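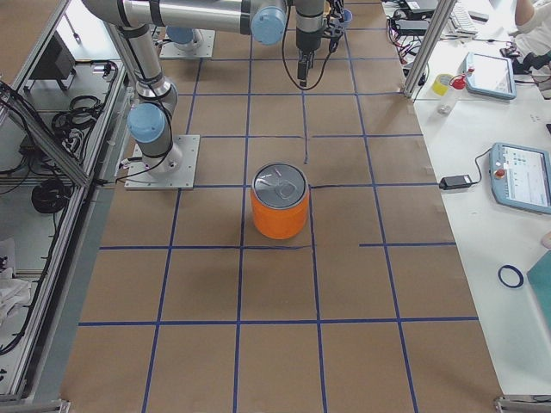 The Plesuleo Bench Kit is for people who are building a robot arm setup in a garage, a spare room or a shared workshop and have reached the point where the arms move nicely but the bench underneath them is a bit of a mess. It gives you a paper work surface, the tape to lay a grid on it, the plates to bolt your arms down, and a long, friendly booklet that takes you from a bare tabletop to a first pick. The grid is the part we get the most mail about. Stand a can where two lines of dark blue tape cross, the way the orange one is standing, and you have a starting spot you can go back to tomorrow, or next month, or after somebody has borrowed the can for lunch (pull-tab lids are very tempting). Your arm program can then be talked about in plain words: over one, up two, close the gripper.

We make the kit in our workshop at Drirnport, and it started out as a pile of things that Oľga Malý kept in a drawer and lent to new members whenever they turned up with an arm in a box and a hopeful look. The drawer got emptied so often that we began packing the same things together, and then people from outside began asking for it, and here we are! It is still packed by hand on the same bench we use for our own builds.

What comes in the box

A roll of heavy brown kraft paper, 60 feet long. It's the plain kind with a slightly rough face, which takes marker well and doesn't throw much glare back at an overhead camera. Cut what you need and keep the rest, because you will want to change the paper more often than you expect.

Rolls of dark blue tape for the grid. We went through a good many tapes before settling on this one. It tears by hand in a fairly straight line, it lifts off kraft paper without taking the top layer with it if you go slowly, and it's dark enough that a cheap webcam will pick it out against the brown.

An 84-inch folding straightedge with a fold lock. Please do check that the lock has clicked before you mark anything. Haruto Yoshida laid an entire grid with it unlocked and ended up with a very gentle fan.

Square aluminum base plates, one per arm, sold to match the bolt pattern you choose at checkout. Each plate takes 4 bolts down through the paper and into the tabletop, and the bolts, washers and a hex key are in the bag.

Fine black markers, for the lines you'll want to draw that don't deserve tape: a reach limit, a direction, the place where the can is supposed to end up.

Cable straps in black, reusable, in a mixed bag of short and long.

The booklet, spiral bound so it lies flat. Ariel Dimaculangan wrote most of it and drew all of the diagrams.

What you need to bring

The arms, of course. We don't sell those, and the kit doesn't care whose name is on them. The standard plate is rated for arms with a payload of up to 5 kg, and if yours is bigger than that please write to us before ordering so we can talk about your table as well as your plate. You'll need a table that doesn't wobble, a drill, and a friend for the half hour when the paper goes down. You'll also want something to pick up. Cans are lovely for this. They're the same all the way around, they stand up on their own, and if you drop one you've lost nothing but a bit of dignity and perhaps some peaches.

Laying the surface

The booklet goes through it all with drawings, but so many of you ask before buying that it seems fair to give the short version.

Wipe the table down and let it dry. Roll the paper out and leave it alone for a while with something flat on each end, overnight if you can stand to wait, so it gives up its curl. Pull it tight, with your friend at the far end, and tape the edges down.

Set the base plates on top of the paper and bolt through both. We're asked all the time whether to cut the paper around the plates, and you can, but we've come to prefer clamping it underneath. The plate holds the paper still, the paper takes up a little of the roughness in the tabletop, and there's no fiddly cut edge to peel up later. If your table is especially soft, use the wide washers below.

Then the grid. Start with the line closest to you and the line closest to the first arm, get those two square with each other, and measure everything else from them. Don't measure each line from the last one. Press the tape down with the side of a marker and leave the crossings overlapped. Your cells will come out a touch uneven the first time, and for most home projects that's perfectly fine – you'll be teaching points by hand anyway, and a grid that's a hair off is still a grid your arm will come back to.

If you're running a pair of arms, think early about the part of the table they can both reach. On our benches we like to put one plate at the side and the other further back, so that the grippers meet over the grid from different directions and each arm has somewhere to get out of the way. Run each one through its motion alone, slowly, before you let them both loose. Chalerm Jitpraphai has a chapter in the booklet on taking turns, and it's the chapter we'd tell you to read even if you skip all the others (we know you skip the others).

A word about cables

Strap them to the links as you go. Leave enough slack at the wrist for a full turn, then move the arm by hand or at its lowest speed through every pose you mean to use and watch that loop. It should swing free and come back. If it drags on the paper at any point, shorten it at the next strap up and try again. Spare cable is best coiled and put on a lower shelf, away from the paper.

Controllers and pendants want a home too. Most people end up with a second table next to the first one, and a white or light-colored top makes it much easier to find small screws. Whatever has your emergency stop on it should live at the edge nearest to you, with nothing in front of it and nothing stacked on it. Tape, cups, snacks and power adapters all have a way of creeping over there during a long evening, so have a look before you press start.

Keep hands out of the reach area when the arms are powered, and if you've put rails and clear panels along one side of the bench, remember that the other sides are still open. The booklet has a page on safety that you're welcome to copy and pin to the wall. Your arm's own manual comes first wherever the two disagree.

Options

Plesuleo Bench Kit, single: everything above with one base plate.

Plesuleo Bench Kit, pair: everything above with a second base plate, a second hex key, and a larger bag of cable straps.

Skála corner brackets: black, for fastening a rail frame to the edge of the table. Sold loose. These are Vlastimil Zelenák's design and he's very proud of the slot, which lets you nudge the frame over a little after it's already tightened up.

Flondlow refill: paper and tape only, for when the first surface has had enough. We named it after the workshop cat, who has had a paw in more than a few refills.

Questions we get

Can I use it on a glass table? Please don't. The plates need to be bolted, and clamps on glass make all of us nervous.

Will the tape leave marks? On the kraft paper, hardly any if you lift it within a few months. On a painted table it depends on the paint, so try a short piece in a corner first.

Can I draw my own layout and skip the grid? Absolutely, and lots of people do once they've got a feel for things. We have a customer who laid out a whole chessboard, and another who uses marker lines alone and sorts tea tins with them. Send us photos of yours, we love getting them.

Does the can come with the kit? It doesn't, though we're asked so often that we've begun to think it should.

Is there a version for very small desktop arms? We tried one in April and weren't happy with the plates, which rocked. We're having another go with thicker stock and will put it up on the shop when it stays put.

My workshop has several members sharing one bench. Is one kit enough? One pair kit and a refill is usually plenty. Write your name and the date in marker next to any line you add, and agree on who gets to peel up the old ones. Shared benches have seen some strong feelings about tape.

Ordering

Both kits are made in small batches. The current batch is spoken for, and the next one leaves Drirnport on 6th August. You can order now and we'll hold yours; you won't be charged until it's packed. Tell us the bolt pattern of your arm in the notes box, or simply the maker and model if you're not sure, and Oľga will look it up and write back to you. Refills and corner brackets are on the shelf and go out with the next post.

If a plate doesn't fit your arm, send it back and we'll swap it. If the paper arrives with a crushed end, tell us and keep it, the inside of the roll is nearly always fine.

Shop > Workshop Builds > Robot Benches > Plesuleo Bench Kit

Filed under: robot arms, work surfaces, home workshop, kits

Get the bench letter! New kits, refill news and members' builds, sent when we have something to tell you. Enter your email to sign up. You can unsubscribe at any time.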